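Mar 4, 2022

Kitchen sim, teleop demos, second sitting with the new mapping

Okay, writing this up while it's fresh (and while Hakim is busy exporting, which takes forever and I can't touch anything else on that machine). Mireille Obeidat has the handover sheet, so this is mostly my own moaning plus the settings I changed.

Started by pulling the hand controller scale down. Yesterday's value made every small wrist move turn into a swoop, and I'd knocked half the counter about before I'd picked up a single thing. Went from 1.0 to 0.6 for translation and left rotation alone. So much better! The arm feels a bit lazy on the long reaches, but I can clutch and re-grip the controller for those, and Hakim drops the clutch periods out of the demo anyway.

Also swapped the clutch from the thumb button to the side squeeze. My thumb kept landing on it by accident and then the arm would just sit there while I waved at it like an idiot. If anybody prefers the old way, it's one line in the Linik profile, and please save it under your own name and leave mine be.

Today's layout is the one from the Pornia set with the long counter and the green walls. The tasks on the sheet are the apple to the front of the counter, the pen to beside the bread, and the soap bottle moved clear of the plant. Apple first, because I like to start with something I can do.
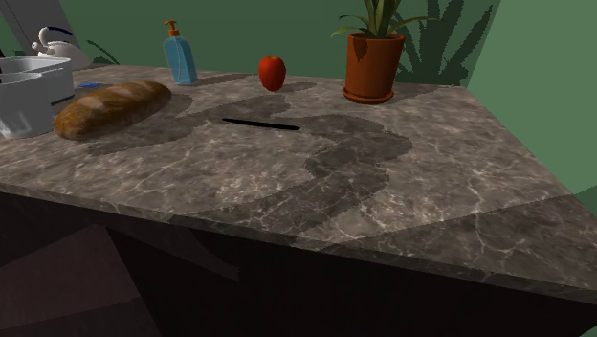
Long counter layout: bread at the left, apple toward the back, black pen-like thing out in the middle.

The apple is fine. Come in from above, close slowly, lift, done. I got into a nice rhythm with it and only threw away a couple where I'd closed too early and nudged it back toward the wall. One thing to watch is the plant. The leaves hang out a good way past the pot, and from my operator view I can't judge how far forward they come, so I've been going in from the left and staying low. I don't know if the leaves even have collision turned on. Must ask.

The pen, though. Ugh. It's so thin that at 0.6 I still overshoot, and the shadows don't help, there's a great big curly one running into the end of it and on the headset I honestly keep aiming for the dark bit. I dropped the scale again to 0.35 just for the last part of the approach and that was the first time it felt like I was doing it on purpose. Would love a second squeeze level for "slow mode" so I don't have to stop and type. Put it on the wish list for Numard.

Soap bottle: grabbed by the body every time. I tried it once by the orange pump and it swung all over the place, and I don't want the policy learning that from me. Mireille, if you take over on this one, body grasp please, and let's be consistent or we'll end up with a mush of two strategies again like in August.

Numbers, so I don't have to dig for them later. The running total in the folder is 1,483 demos after today's upload, and we want 2,000 before anybody starts training. At my pace that's roughly 12 more sittings, fewer if somebody else does the pen. (Please somebody else do the pen.)

Other bits:

Tracking dropped out twice when I turned my chair toward the window. Blind down fixed it.

Reset between demos still puts the gripper back half open. I've been opening it fully by hand before hitting record, so the first second of each file should look the same. The earliest few from this morning won't match, and I've tagged them "halfopen" and left them in.

Hakim's success flag is too generous on the pen. It passed one where I'd plainly dropped it short. I'm marking those by eye for now.

My wrist is sore after 2 hours, so I'm going to stop there and try the elbow rest next time. Export's at the last batch now, and once it's through I'll copy the 0.6 profile over to the other station too.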